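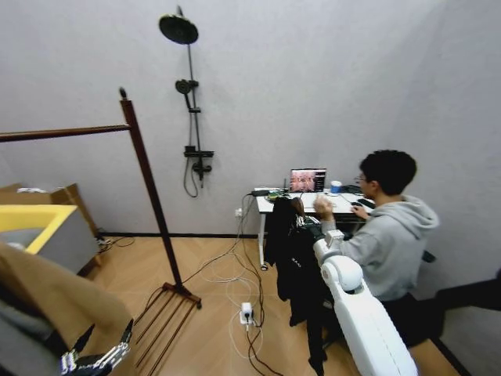 Re: [hutville-tenants] Heating in the Albridge building

From: Jawad Khattak
Date: November 29, 2025

> Does anyone know what we are supposed to do about the radiators on the
> upper floors? Ours comes on early in the morning, gets very hot, and is
> cold again by the time I get home. I asked the office in October and was
> told the system was "balanced" over the summer. I don't know what that
> means. Also, is the 60 on the new bill a deposit or a fee? It wasn't on
> last year's.
>
> 3rd floor, Falby Street side

I can answer part of this.

The boiler runs on a timer that the office sets. Tenants can't change it, but you can change how much of the heat you get. Each radiator has a valve at the bottom with numbers from 1 to 5. If yours is at 5, the room overheats in the morning and you end up opening a window. I keep mine at 3 in the bedroom and 4 in the front room. Give it a full day before you change it again.

If the radiator is hot at the bottom and cold at the top, it has air in it. You need a radiator key, which the hardware store on Satti Road sells. Turn the heat off first, hold a rag under the small valve at the top, and open it a quarter turn until water comes out. Close it right away. If no water comes, close it anyway and call the office, as the pressure is probably low for the whole riser.

Balancing means they adjusted the flow so the lower floors don't take most of the hot water. It helped on the second floor. I have heard from two people on the fourth who say it got worse, so they may need to do it again.

On the bill – the 60 is a fee for reading the new meters, charged once a year. It is in the letter that came with the lease renewal, on the back page. The 100 listed under it is the deposit and you should get it back when you move out. My own bill for last winter came to over 400 before either of those, so check the meter number on yours against the one on the radiator. Mine was wrong by one digit and they corrected it after I wrote in.

Please send complaints in writing, with the apartment number and the time of day. Phone calls don't seem to get logged.

Jawad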